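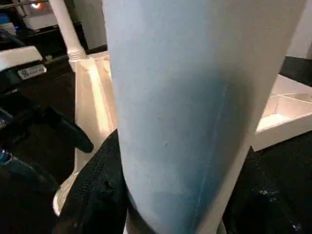
Pale blue and wider at the top, held between the black gripper fingers at the Clorko Robotics Club.

2025-02-19
By the Clorko Robotics Club web team

Questions families ask us about the club

We get a lot of email this time of year, and we do love it, but the same questions come around often enough that we finally sat down and put our answers on one page. If yours is missing, write to us and we'll add it (and thank you to everybody who stopped to ask things at the winter open house!).

Who can join?

Any student in grades nine through twelve who lives in the Melunov school area, including homeschooled students. You don't need to have built a thing in your life. Several of our best drivers came in from theater and from the swim team, and one group joined together just so they could share a ride home. We have 12 places each term and we keep a waiting list, which moves faster than you might think once spring sports begin.

What do students do in a normal session?

We meet for two hours. The first stretch is setup: clearing the table, putting each item at its starting spot, and checking that the arm moves freely all the way around. After that, students take turns at the controls while a partner keeps the log. The partner's job sounds dull and it really isn't! A good log tells you which grip was used, where the item ended up, and what the driver would like to try next time. We stop early enough to wipe down and talk over the day, usually with pretzels.

Is this the kind of club where robots fight each other?

We're asked this by younger brothers and sisters mostly, and we're sorry to let them down. Our arm does kitchen and tabletop chores. It picks things up, carries them, sets them down, and on a good day it puts them back where they belong. Students who want wheels and bumpers should look at the Dumlao club across town, which is a very friendly bunch, and plenty of kids belong to both.

Why is so much time spent on one scoop?

Because a scoop is a wonderfully awkward thing to hold. The bowl is round and the handle is long and flat, so where you pinch it matters a great deal. Take hold of the handle with a finger on each side and you have a fair chance of keeping the bowl level. Take it a bit crooked and the whole thing wants to swing. New drivers tend to go straight for the bowl, and we let them, and then we ask them to write down how it went. Our log had 497 scoop entries in it when we last printed it out, and the older students can tell you who has the steadiest hand by flipping through it.

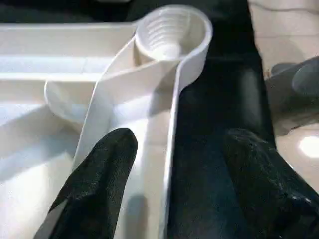 What does it cost?

Dues are $200 for the term. That covers parts, the room, the club shirt and the entry fee for the spring meet. If the cost is a worry, please just tell us. We keep a few free places and we don't ask for paperwork.

When is the spring meet, and does everyone go?

The Zonum Tabletop Meet is in April. Everyone who wants to go, goes. Teams are two students each, one driving and one logging, and they trade places halfway through. We'll send the bus times and the lunch form home once the host school sends us the final schedule, so please keep an eye on your email (and your spam folder, where our messages do like to hide).

What should my student bring?

Closed-toe shoes, a water bottle, a pencil, and a hair tie for long hair. Dangling sleeves and bracelets come off before anyone works near the arm. Laptops are welcome but we have enough to share.

Can parents watch?

Please do! There are chairs along the wall and coffee by the door. We only ask that you let the students work out their own mistakes, which we know is hard when you can see the better grip from across the room.

Comments (3)

ninthgrademom: Thank you for the note on dues. Is the shirt sizing the same as last year? Mine came very small.

Clorko web team: Same supplier, so yes, please order one size up.

scoop_log_fan: My daughter now picks up the ice cream scoop by the very end of the handle and tells us why. Will there be a summer session too?

Questions? Use the contact form or call the club office | © 2025 Clorko Robotics Club | Back to top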